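Section 3. Recording Cable Insertion Examples on the Skalleck Two-Arm Station

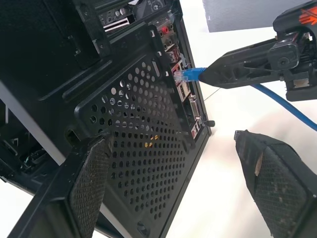
Glenys Rakena wrote in from the Gimstead workshop to say that her first batch of network cable examples taught the arm to push beautifully and to line up hardly at all, and could we please say more about the approach. We can, and we have, so this section has grown a good deal from the last edition. Pour yourself a coffee before you start.

Before you begin

You will need both arms powered and homed, the leader handles within easy reach, and the computer case standing on the table with its rear connectors open to the working arm. The case must be unplugged from the wall. A network cable is a gentle thing to practice with, and a bent clip is the worst most people ever manage, but there is no call to have house current anywhere near a moving gripper.

CAUTION: Keep your hands out of the space between the two arms whenever the handles are live. If you need to reach in, press Pause first and wait for the tone.

Recording an example

1. Open Edgate on the station computer and choose New Task. Type a plain sentence for the task name, such as "plug the network cable into the port." The learning system reads this sentence, so spell it the same way every time.

2. Check both wrist views on the screen. You want to see the port and the tip of the plug together during the last part of the move. If a finger hides the port, shift the case a little and look again.

3. Take hold of the plug with the working arm. Grip the body of the plug and leave the clip free, or it won't click into place.

4. Bring the other arm up to the case with its fingers open wide. It is there to watch, and to steady the case if the case starts to slide. Try not to let it touch anything otherwise.

5. Press Record, wait for the light, and make your approach slowly. Stop just short of the port, straighten the plug, and then push in one smooth motion. That little stop is what Glenys was missing - it gives the system something to learn from.

6. Release, back the arm straight out, and press Stop.

7. Mark the example Good, Recovered or Failed. Please don't throw away the Recovered ones! A miss followed by a calm second try is worth keeping.

NOTE: Record 18 examples, then move the case or turn it slightly before going on. Dust and scuffs on the case are fine, and so are changes in the daylight.

NOTE: If saving stops with error 2803, the disk is full. Copy your finished examples to the Escobar drive and restart Edgate - nothing already marked will be lost.

CAUTION: Worn finger pads let the plug turn in the grip. Look them over before each session and replace any that have started to peel.

When the batch is done, play back the first and last examples at full speed. If your last one looks hurried next to the first, take a break and record it again after lunch.

Section revised in December by Maite Olmedo.

2934 views | 3 comments | Share

Related items
Homing the Arms After a Power Cut
Replacing Finger Pads
Naming Tasks in Edgate
Moving Examples to the Escobar Drive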